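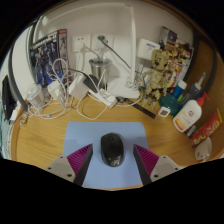 Mouse on the blue pad, the rest of the desk behind it.

In my first winter in Nenberg I rented a room from Ketill Bundgaard, and when I moved out he gave me a cardboard box and asked if I would like to type what was inside. I had told him once that I type fast. I think he remembered it for four years.

In the box were the letters he wrote to his sister in Mirutum. She kept all of them, and when she moved to a smaller apartment she sent them back to him, in the order she received them, with a rubber band for every year. The rubber bands were dead, of course. They broke when I touched them, and some left a brown line across the paper. There are 517 letters. The first was written when he started at the Tarko factory and the last one is from after he retired, which makes 31 years, with one gap that I will come to.

I want to write down how I do it, partly for myself, and partly for the two people who wrote to me after my last post and asked whether it is worth it to type old letters when one can simply scan them.

My answer is yes, but I must explain. A scan you put away. I have scans of my own father's papers and I have not opened them since the day I made them. When you type a letter, you have to read every word, also the boring ones, and in these letters the boring words are where most of the life is. He writes what the potatoes cost. He writes that the bus to Rosenthal now leaves at a different hour and that the driver is the same one, with the bad ear. If I had only the scans, I would look for the wedding and the flood and close the computer.
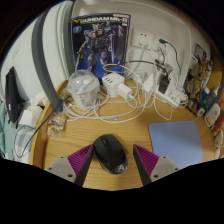 English is my third language, and the letters are in my second, so I am slow in a special way. My fingers are fast but my head stops at words I do not know. In the beginning I looked up each word immediately. It took a whole evening to do one letter, and by the end I had forgotten how it started. Now I type the word as I see it, put a question mark in brackets after it, and continue. On the weekend I call Ketill and read him the list. Many of the words are not in any dictionary. There is a word for the wet kind of snow that slides from the roof of the bicycle shed, and he says that only his family used it. There is another that I asked him about three times, and it was his own bad spelling of "radiator."

He does not want me to correct the spelling. I wanted to. I learned this language from books, with a teacher who took away points for every comma, and it is difficult for my hand to make a mistake on purpose. But he is right, because the mistakes change with the years. In the early letters he writes the way people speak in his village. After he became a foreman he had to write reports, and then suddenly the letters to his sister also became stiff, with "regarding" and "with reference to." She must have complained, since there is a letter which begins "All right, all right" and after that one he sounds like himself again.

My rules are few. I type one letter at a time, and I do not begin a second one if it is after ten in the evening, because then I skip lines. I keep his line breaks only when he writes an address or a list. When something is crossed out and I can still read it, I type it and mark it as crossed out. I asked him if this was all right, as a person crosses out things for a reason. He thought about it and called me back the next day. He said yes, except for what he wrote about his brother-in-law.

The gap is seven months long. One letter is from the end of a summer and the next one is from the spring, and there is not one word in it about why. It talks about a used car. I thought that letters had been lost and I asked him carefully. He said no, they did not speak that winter. It was about their mother's house. I did not ask more and he did not say more, and in the typed version I have left the gap the way it is, with only the two dates one after the other. For a while I had put a small note there, in italics. I took it away again.
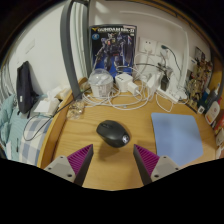
The mouse, a little to the left of its pad.

For the two people who asked about the practical side: I use the most ordinary word processor, one file for each year. I tried to have everything in one file and it became so heavy that the cursor arrived later than my fingers. I name the files only by year. At the top of each one I write where he was living, as he moved 6 times and the sister never moved, so it is his address that tells you where you are in the story. I make a copy every Friday on a small drive that stays at my office. My back is fine if I stand up between letters. My eyes are not so fine, and I have new glasses.

What I did not expect is that I started to write letters too. My mother is 712 kilometers away and we speak on the phone very often, and in these calls we say that everything is good. When I write to her, I find other things to say. I told her about the man at the market who weighs the onions twice. I told her the story of the wrong key, which on the phone would have taken me one minute and which needed two pages. She answered me with a card, very short, and she asked what happened with the key afterwards.
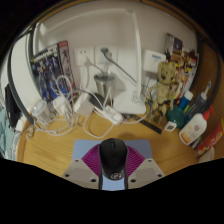 Written by Nuno Frade
February, filed under Letters

I had planned to stop the post at the previous paragraph, but yesterday I finished one more year and I would like to add something about it.

It is the year when Ketill's sister had her second child, and you would think that the letters are full of the baby. They are not. He asks about the baby in the first line, each time, with the same words, and then he writes two pages about a window at the Tarko canteen that does not close. The window comes back in letter after letter. Somebody from the office measures it. Somebody else measures it again. They order the glass and the glass is too small. In the autumn he writes that they have nailed a board over it and that everyone is rather sad now, because there was a view to the river.

I read this one to him on the phone, and he laughed so much that he had to put the phone down on the table. I could hear him walking around in the kitchen. Then he came back and told me that the board was still there on his last day of work, painted green.

I have eleven years left to type. The handwriting becomes worse from here, he has warned me, as he changed to a ballpoint pen.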